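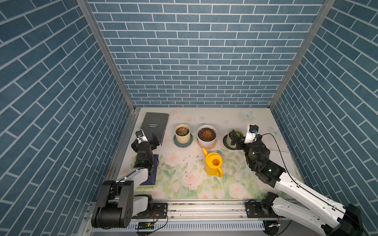 # Software Engineer, Two-Arm Manipulation (Planning and Control)

**Employer:** Lurnar Robotics
**Location:** Vostell campus, on site
**Term:** Full time, two years, with the possibility of renewal
**Start:** May
**Reference:** 698

Lurnar Robotics invites applications for the position of Software Engineer in its Manipulation Software group. The group develops the control, perception, and planning software for tabletop workcells in which two arms share one surface and handle ordinary household objects such as potted plants, books, and watering cans. The successful candidate will work mainly on Moon, the group's motion planning and execution stack, and will report to the head of Manipulation Software.

## Background

Moon is written in C++ with a Python interface. It receives object poses from the perception service, plans for both arms together, and passes timed trajectories to the joint controllers. The present version treats the two arms as a single planning problem. This is safe but slow when only one arm has to change its path, and the group intends to replace it with a planner that can revise one arm's motion while the other continues.

The regression suite for Moon contains 2,666 recorded task attempts. Of these, 706 involve both grippers working close to the same object, and they account for most of the open defects. Reducing that backlog will be the first assignment of the new engineer.

A second product, Flirnau, is used to replay recorded attempts against new software builds. It keeps camera streams, joint states, and gripper commands on a common clock. Flirnau is stable, but its query tools are limited and its documentation is out of date.

## Duties

- Design and maintain the two-arm planner in Moon, including collision checking between the arms, the cell walls, and objects on the table.
- Improve the handling of late or missing pose estimates, in particular for objects partly hidden from the fixed camera by an arm.
- Tune force limits and approach speeds for items that are easily damaged, including live plants.
- Extend the Flirnau query tools and bring the user guide up to date.
- Review code written by other members of the group.
- Take part in the rotation for workcell support, at present 12 shifts per quarter.

Operators carry out routine cell setup. Engineers are expected to be able to calibrate a wrist camera and replace a cable when required.

## Required qualifications

- A bachelor's degree in computer science, robotics, engineering, or a related field, or equivalent work experience.
- At least three years of professional work in modern C++, and good working knowledge of Python.
- Experience with motion planning or real-time control on physical robot arms. Work done only in simulation does not meet this requirement.
- Sound knowledge of rigid-body kinematics and coordinate transforms.
- Ability to write clear technical English.

## Preferred qualifications

- Experience with two-arm systems or with wrist-mounted cameras.
- Experience with hand-eye calibration.
- Familiarity with log replay, continuous integration on hardware, or similar test tooling.

## Terms of employment

Salary is set according to the Lurnar engineering scale and depends on experience. Benefits include health coverage, a retirement plan, and paid parental leave. The standard working day begins at 9:00 a.m.; support shifts may begin at 7:30 a.m. The position requires regular presence in the workcell area and is not suitable for fully remote work. Assistance with relocation to Vostell is available.

## How to apply

Applicants should submit a résumé, a cover letter of no more than one page, and a sample of code or a technical report of which they are the main author. Where the sample cannot be shared for contractual reasons, a written account of the work will be accepted. Materials should be sent through the Lurnar careers page under reference 698.

Selected applicants will be invited to a telephone interview, followed by a half-day visit. The visit includes a practical session in which the applicant reviews a failed Moon attempt in Flirnau and discusses its cause with two engineers. No preparation is needed.

Lurnar Robotics is an equal opportunity employer. Applicants who need an accommodation at any stage should state this in the cover letter or contact the personnel office.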